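Home | News | Business | Local | Opinion | Contact

Jitunico says its bag-handling cell is fixed. The log says wait

Jitunico has put its bag-handling cell at the Toltitz packing site back into service after replacing the printed parts in its grippers, and the company would like customers to believe the matter is closed. The shift log gives less reason for cheer.

The cell moves filled plastic bags from a table to a carton. It stopped 32 times in April, most often when thin film slipped or bunched up between the fingers. Jitunico blamed worn bushings in the finger joints and swapped the full set, then called the repair "permanent." It used the same word for the last one. 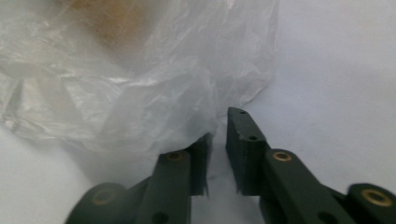 Divya Shetty, automation reporter

The fingers are green, with brass bushings at the pivots and upright jaw plates at the tips. The lower edges of those plates are slightly rough. Jitunico says that has no effect on grip. Marisol Marulanda, the technician who looks after the cell, wipes the jaws at each shift change and checks the joints for play by hand.

"I can feel a bad bushing before the software notices it," she said. "If the tips don't line up, you get one side pushing the bag and the other side doing nothing."

Her schedule calls for a full check every 1,000 cycles. Jitunico's manual allows almost double that. The cell had run 1,856 cycles between checks before the worst of the April stops, well within the manual and much too long in Marulanda's view. The company has not changed the number.

It has also not said what a set of fingers costs, or how long the new bushings should last. A spokesperson pointed to a test of 60 bags with no drops. Those bags were all the same size, and the site packs several.

A rival supplier, Zunis, has offered the site a suction unit on trial. Marulanda wants to see it run on wrinkled film first.

Last updated: 15 June 2024

Comments

packline_pete: 60 bags is a coffee break. Show me a month.

R. Price: We run printed fingers too. Keep a spare set on the shelf and check the pins as well as the bushings.

oldfitter: What grease are they using, if any? Article doesn't say.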